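About Algate

Algate writes the software that sits between a robot and the job somebody would like it to do. We don't build arms and we don't sell them. Our part is the planner that decides how an arm gets from one place to another, the perception code that tells it where things are, and the many small tools that let an ordinary engineer see what went wrong at four in the afternoon and fix it before going home.

We started out in two rooms over a print shop in Titthorpe, with one borrowed desk and a whiteboard that never quite wiped clean. Most of us had spent years at companies where every new robot cell meant starting the motion code over again, and we'd grown tired of it (and, if we may say so, a little grumpy). So we wrote a planner we could carry from one job to the next. We named it Nistor, and we've been looking after it ever since.

Nostley came later. It's our simulator, and it's where nearly all of our days begin. A new grasp routine or a change to the collision checker runs there first, against 111 test setups that we've gathered over the years from customer problems, our own mistakes and the odd rainy-day idea. Some of those are very plain, just a table and one small thing to pick up, and we're fond of those, as they catch more bugs than the fancy ones do.

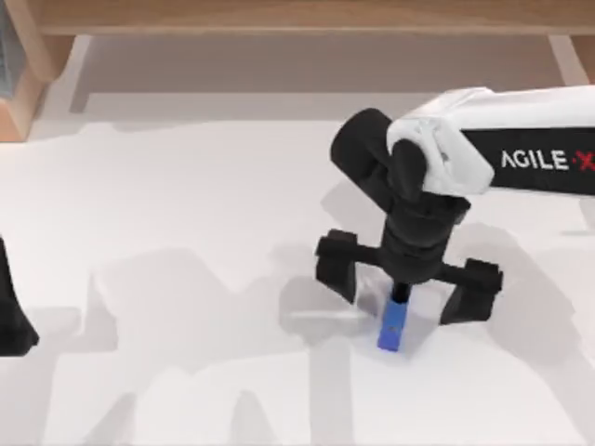
Do we need to own a robot before we can work with you?

Many of our customers don't have one yet when they first call. We can set up your task in Nostley with a model of the arm you're considering, and you can try out reach, timing and gripper choices before you spend money on hardware.

There are about 55 of us now, and we've moved down the street to a building with proper heating and a kitchen big enough for everyone to be in each other's way. The planning and perception teams share one long room on purpose, so that a question can be asked across a desk and doesn't have to wait for a meeting. New people spend their first weeks fixing small things in the tooling, and they usually end up with strong opinions about our log viewer, which we do listen to. The February release has a good many of their suggestions in it.

If you'd like to see Nistor run on a problem of your own, write to us and tell us a bit about it. Rough sketches are welcome, and so are long emails. We tend to write long ones back.

Page last updated March 20, 2021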